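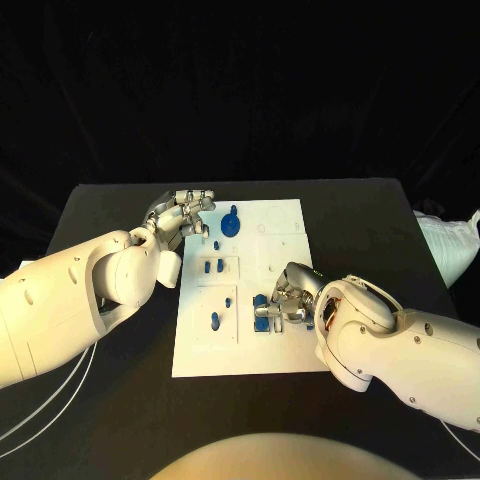

How many demonstrations does a learning system need before it can be trained on a single assembly task?
At the Vudach laboratory the working figure is 3,000 accepted recordings per task, and training is not started below 1,000.

That was the first point raised by our delegation during its visit on January 15, 2021, and much of the morning was spent on what the word "accepted" means. Our host, Máté Simon, explained that every recording is reviewed by a second person before it enters the collection. The reviewer checks that the camera view and the joint readings agree in time, that the task was carried out in full, and that the written label matches what was done. Recordings that fail are kept in a separate store and are not deleted.

The task under way uses a white board and small blue parts. Two arms are operated together, and the view recorded from the head of the robot takes in both hands and the board. Staff informed us that tasks with two arms take considerably longer to collect, as operators tend at first to favor one hand. New operators practice for 7 working days before their recordings are considered for the collection.

The delegation was then shown the review room, where the Grerance labeling software is in daily use. Each recording is divided into short steps, and each step receives a plain sentence. Differences of wording between reviewers were described as a continuing difficulty, and a shared word list was introduced in September.

Questions from our side concerned storage, operator fatigue and access for partner institutions. Sessions are limited in length and operators change places at fixed times. Access is under discussion with Trevaskis, and no terms could be given.

A return visit by the Vudach staff to our Drulico site has been proposed.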